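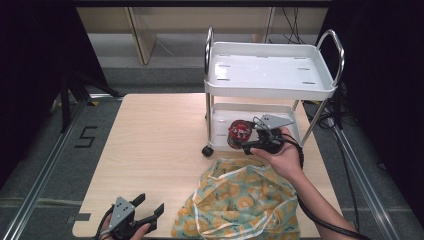 Journals > Outdoor Recreation Studies > Articles > Section 4

Articles Authors Archive Contact

Search this journal Enter keyword or author

4. Bolt spacing and fall length at the Irnside crags

4.1 Site and route sample

Irnside is a band of limestone divided by a gully into two sectors, Dudinel to the north and Vieira to the south. The Dudinel routes were bolted from the ground up by Prata and Torres. The Vieira routes came later and were bolted on rappel, mostly by Chung. We took all single-pitch routes with fixed anchors and left out the slab left of the gully, where the original bolts have been removed and the line is now climbed on gear. The final sample holds 632 bolts.

4.2 Measurement

Spacing was measured along the line of climbing with a static tape fixed at the anchor. Where a route traverses, the tape was laid in straight segments between holds used by the climber. Each route was measured twice, once by G. Cunha and once by J. Cunha, working from separate sheets. Differences were settled by a third measurement. Hanger type and visible corrosion were recorded at the same time, using the Tulley scale -- a four-step visual grade already used by the local access group.

Figure 4 plots the distance between neighboring bolts against height above the ground, with the two sectors shown separately.

Figure 4. Bolt spacing by height, Dudinel (open circles) and Vieira (filled circles). First bolts are measured from the ground.

4.3 Results

Spacing at Dudinel increases with height and varies widely within a single route. The longest gaps fall on easy ground above the crux, where the first climbers had little reason to stop and drill. Vieira shows a flatter pattern, with first bolts placed lower and the second bolt close enough to keep a falling climber off the ledge. On 9 routes, all at Dudinel, a fall while clipping the second bolt could reach the ground with a normal amount of slack in the rope.

Corrosion did not follow the age of the bolts. The worst grades were found beside the gully, where water runs down the rock through January and the hangers stay damp.

4.4 Limits

Tape distance is a poor guide to fall length on overhanging rock, and rope stretch was not modeled. Belayer position was also left out -- at Vieira the base is flat, but at Dudinel the belayer often stands well back on the slope, which adds slack. Rebolting on the four most corroded lines began after the survey, and the new positions are not included in Figure 4.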